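Drevidow cloth folding – README
In-ho Ban
2023-08-11
4 comments

Folding and putting away an orange cloth at a table. The set has 489 clips. Cloth state is labelled per clip as loose, part folded or folded.

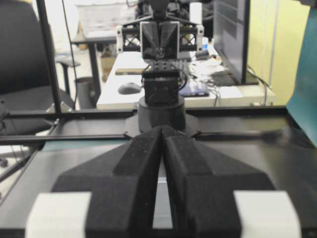
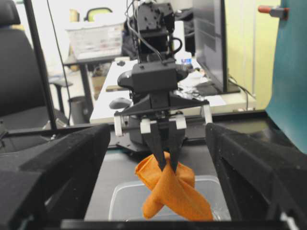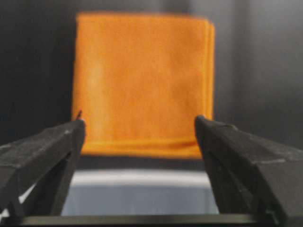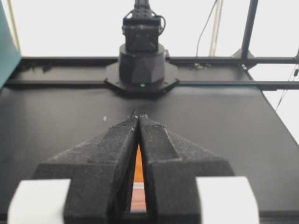
Labels were checked by Themba Makhubela. Where two people disagreed, the clip is marked "unsure" – filter these out if you need clean labels. Hems and corners are not labelled yet. Folders are numbered by session, and session 3 has no label file.

Shares: 3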